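The small drawer at home

When I moved to Trotcombe I brought with me two suitcases, a bicycle and a plastic bag with medicines. The bag was the heaviest of them, or it felt so. My mother had packed it. It had plasters from my school years, a thermometer without its cover and a bottle of cough syrup so old that the label had gone brown.

I put the bag under the sink and there it stayed for seven years.

Last September my neighbour Borghild Sjöberg cut her thumb on a tin of tomatoes and came to my door with a tea towel around her hand. I emptied the whole bag on the kitchen floor to find one clean dressing. She was very calm about it. I was not. The next morning I decided to learn how to keep such things in order.

Asking someone who knows

Hjørdis Granström was a district nurse for 20 years and now she teaches an evening course on home care at the Multura hall. I signed up and so did Borghild, with her thumb still bandaged. There were nine chairs and all were taken.

Hjørdis does not like the first aid box. This surprised me. A box with a lid, she told us, becomes a place where you throw things. You open it once a year, you dig, and what you need is at the bottom. She prefers open bins, low ones, with one kind of thing in each.

"You should see from the doorway what is missing," she said. "If you must lift something to look under it, you have already too much."

Her colour is blue, for no special reason except that the shop had blue.

What goes in which bin

My own first try was too clever. I sorted by illness: one bin for colds, one for cuts, one for stomach. But a dressing is for many things, and soon I had dressings in all of them. Ebbe Hellström, who sat beside me on the course, had sorted by person, and his children moved everything before the weekend.

Sorting by shape is plainer. Flat packets go together in a stack, with the printed side up. Masks can lie in a pile, because they are light and do not mind it, but keep them dry and away from the stove. Syringes, the kind you may need for giving liquid medicine, stay in their sealed packages until the day you use them. Lay the packages one above the other and they take almost no room.

Put the bins in a row on a board or a shelf, close to the place where you will work. When you fill up, have the new packets on a clear surface beside the row and move them one at a time, so you can read the date on each. 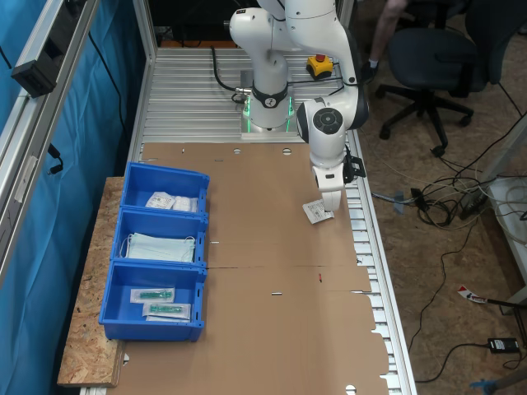 Twice a year is enough

I go through my bins in spring and again in autumn, when I change the clock. It takes the time of one cup of coffee. Old medicines I carry back to the pharmacy, they should not go in the sink or in the rubbish.

The brown bottle from my mother I gave back too. The pharmacist held it against the light and asked if she could show it to her colleague - they were both very pleased with it.

Borghild now has her own row, on the shelf over the washing machine. She has added one more bin, for tin openers.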